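Kaijage Hospitality Program
Front of House Basics, handout 5: The Tea Tray

Okay, tea. I know most of you signed up for the coffee weeks, and I promise we get there in October, but guests judge a hotel lounge by its tea more than you'd think. I ran the lounge at the Plistgate for years and the complaint I heard most was about a sad saucer of three crumpled tea bags, all the same kind.

So, the tea box. You're going to be handed one at your placement and told to "keep it nice," and these are my notes on what that means.

Sort by family first. Black teas together, then green, then herbal and fruit. Pick an order and stick with it all week, so whoever has the 7 a.m. shift can refill half asleep (I've done it). Put decaf next to the regular version of the same tea - guests look there first.

Stand the sachets up, printed side toward the guest. If you have to tug to get one out, there are too many in that slot, and if they flop over there aren't enough. Foil and paper can share a box just fine, but no unwrapped bags, please! They pick up the smell of whatever is next door, and peppermint always wins.

Wipe the lid before you fill anything. Crumbs and paper dust end up in the corners, and a dry pastry brush gets them out faster than a cloth.

Cup goes to the right of the box, handle (if there is one) at four o'clock. Water comes last, fresh off the boil for black tea and cooler for green.

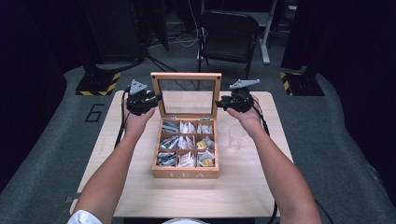

Fig. 1. Nine-compartment tea box with a window lid, open, glass cup to the right.

For practice before the Busuvport visit: empty your box completely, refill it from the mixed bin, and time yourself. I'd like everybody under 90 seconds. My best is 37, but I've had a lot of lounges to practice in.

Also bring a list of the teas you'd stock for a small breakfast room, with one line on why each of them gets a slot. We'll compare lists over a pot of something.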